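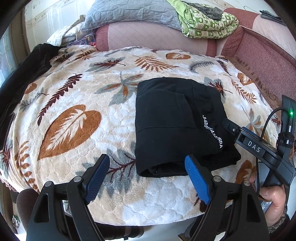
Felicidad Lumanlan wrote in after last month's page to say that she had the Kilby laundry kit for a whole week, loved the idea of it, and could not get a single pair of leggings folded before supper. Was she holding the grippers wrong, she asked, or is everybody that slow to start with?

Everybody is that slow, Felicidad! I promised you a proper answer and it has grown into a page of its own, so put the kettle on.

Folding with the Kilby Kit: What I Learned in Nine Evenings
Laundry and Linens - posted November 7, 2022

For those who missed the earlier letters, the Kilby kit is a loan box with two hand-held grippers in it, one for each hand. You do your ordinary chores with them in place of your fingers, the grippers record how you did it, and you send the box back at the end so that the recordings can go toward teaching a household robot to fold. The deposit is $230, returned when the box is. There is a small thank-you payment too, which in our house went straight into the grocery jar.

I'll give my opinion of the kit further down. First the tips, which is what most of you come here for, and a good many of them have stayed with me even with my own two hands.

Start with a sweatshirt

I know the booklet says to start with washcloths. Washcloths are fine, but they are thin and they like to lie flat, and getting the tip of a finger pad underneath one on a soft surface tried my patience terribly. A hooded sweatshirt has thick edges you can find. Save the leggings for the end of the week, and the fitted sheets for somebody you don't like.

Pinch the double layer

When you pick up a hem, go for a spot where two layers already lie together, such as the bottom band or the end of a sleeve. If you catch only the top layer, the front comes up and the back stays where it was, and you'll be smoothing it out again for the next five minutes. I press down lightly with one finger of the gripper first, slide in, and then close. It is a bit like picking up a pie crust with a spatula - slow going in, steady coming up.

Hood first, then sleeves

With bare hands I always did the hood last and tucked it wherever it would go. With the grippers I lay it down flat over the shoulders before anything else. Then one sleeve across, then the other, then up from the bottom in halves or thirds. If there's a front pocket, run a closed gripper along it before the last fold. A pocket that is gaping open will catch a finger pad every time, and you'll drag the whole bundle along with you.

Fold around the lettering

Thick lettering creases in ugly ways if you fold across it and leave it under a pile. Most of the printed and stitched tops in our house have it across the chest or down the leg, so I fold to either side of it when I can, and if I can't I at least make the fold a loose one. My son is particular about this and checks.

One hand holds, one hand moves

This was the big one for me. For the first couple of evenings I tried to do everything with both grippers going at once, like conducting a band. My neighbor Reynaldo Enriquez watched me at it from the kitchen doorway and asked why I wasn't holding the thing still. Well! Park one gripper on the garment, keep it there, and let the other do the traveling. Then swap. My time for a basket of darks came down from almost 40 minutes to something I could fit in before the evening news.

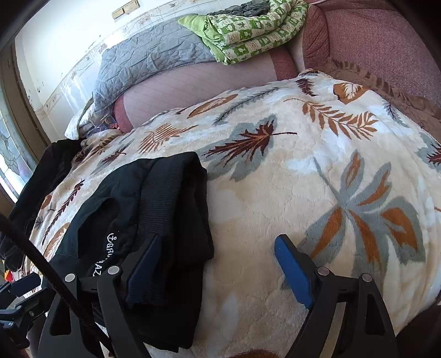
Dark laundry on the leaf-print blanket, with the gripper open on either side of the fold.

Think about what's underneath

A table is easier, and I'll say so plainly. The booklet does ask for a few different surfaces, though, and the sofa is where a lot of us fold anyway. If you are working over a plush throw, pull it as smooth as you can before you begin, then leave it alone. The pile grabs at cotton fleece, so a sweatshirt won't slide the way it does on a tabletop. That's a nuisance when you want to turn it around, but rather nice when you're making the last fold, as the bottom layer stays put for you.

Watch for the throw coming up along with the garment. On a patterned blanket you'll notice it right away with dark clothes, a bit of leaf or flower rising up where it shouldn't. With pale towels on a cream blanket I missed it twice and folded a corner of the blanket right in.

Lint is the other thing. Black fleece on a fuzzy throw is asking for it, and I keep a lint roller on the arm of the sofa and do the pile at the end. The blue pads on the gripper fingers pick up fluff as well. The booklet says a damp cloth and then a dry one, no soap. I do mine between baskets.

Mind the cable

Drape it away from you and check it before each basket. I got a sleeve wrapped around mine on the third evening and gave myself quite a start.

Rest your wrists

You are squeezing far more than you realize. I set the oven timer for 20 minutes, put the grippers down when it rang, and did something else altogether, usually the dishes, which is no rest at all but at least it's a different ache. If you have sore thumbs to begin with, please do take this seriously. I had to skip one evening entirely.

So, is the kit worth borrowing?

I'd say yes, if you are curious and have a little patience, and if somebody in the house can put up with the living room being full of half-folded clothes. The good points: the box arrives with everything in it, the grippers are easy to open and close once you find the knack, and the lady on the help line (I called on a Saturday) stayed on with me until I had the recording started. She never once sighed.

The weaker points: the booklet is written for somebody younger than I am with better eyes, and the drawings of the left-hand gripper and the right-hand gripper are the same drawing. The carrying case doesn't close unless the cables are coiled just so. I'd also like a smaller size of handle. My hand fits, but my sister's is tiny and she gave up after one dish towel.

I have been asked how it compares with the Skandoment service. I've only read their leaflet, where a person comes to your home with the equipment and sits with you while you work. That might suit some of you better, especially if setting things up makes you nervous. I would have to clean the house first, so it isn't for me.

A few small things that didn't fit anywhere else:

Turn everything right side out before you pick up the grippers. Doing it with them is possible and I don't recommend it.

Zip the zippers.

Keep the finished pile off to one side, on the back of the sofa or a chair, well clear of your elbows.

Socks: bare hands. Life is short.

Wear sleeves that fit close at the wrist.

In December I'm hoping to try the kitchen version of the kit, which Kilby tells me covers putting away dishes and wiping counters. If any of you have had it already, do write and tell me whether it's all right to use good plates or whether I should bring up the old ones from the basement. And Felicidad, let me know how the leggings go. Fold them in half lengthwise first, one leg over the other, and pinch at the waistband.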